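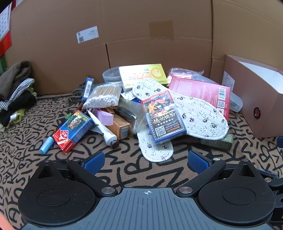

February, bench 2, started 8.40

Second go at the zinc stearate from the Pacheco drums. Ayten wants to know whether we can swap it in for the Dultgate grade in the rigid PVC blend before the next order goes in. Same base recipe as last time, only the stearate changed.

Charged the small kettle with 700 g of stearic acid and brought it up to 82 C under slow stirring. Melt was clear by the time it got there. Zinc oxide added in four portions with a few minutes between each. First portion foamed more than I like, so I dropped the stirrer speed and waited for it to settle. The other three went in without trouble.

Held at temperature until the acid value stopped moving. Nerea ran the titrations. Her second and third results agreed, the first was high and we think the burette had an air bubble in the tip. Crossed it out in the titration book and initialled it.

Poured to trays, left to cool, broke it up by hand and put it through the mill. Fines are still a nuisance. The sieve blinds after a couple of scoops and has to be brushed from underneath. Marcelino says the old mill at Zornura did the same until they cooled the feed overnight in the cold store. Will keep half of the next batch back and try it.

Colour: a touch yellower than the Dultgate sample when the two are side by side on white paper. Could be the acid, could be that I held it too long. Kept a jar of each on the shelf over the sink, labelled.

11.15 - two-roll mill work with Unai. Pressed plaques from both blends and put them in the oven together, pulling a strip at each interval. The Pacheco strips started to go pink a little sooner but the later ones looked the same as the control. Need the meter for this, my eye is not good enough. Verena has it until tomorrow for the Stamen samples.

Plate-out on the rolls: none with the control, a faint haze with ours. Wiped off with a dry cloth. Unai thinks there is free acid left. That would fit with the slow end to the titration, so next time I will add a small excess of oxide and see if the haze goes.

Stock: zinc oxide is down to 19 kg, 2000 g of that in the open tub by the balance. Use the tub first please. Lid does not seal well, tape it.

To do
Colour readings on all strips, both sets
Ask Pacheco for the iodine value on this lot
Repeat with a shorter hold
New tip for the burette
Oven door catch is loose again, have told Marcelino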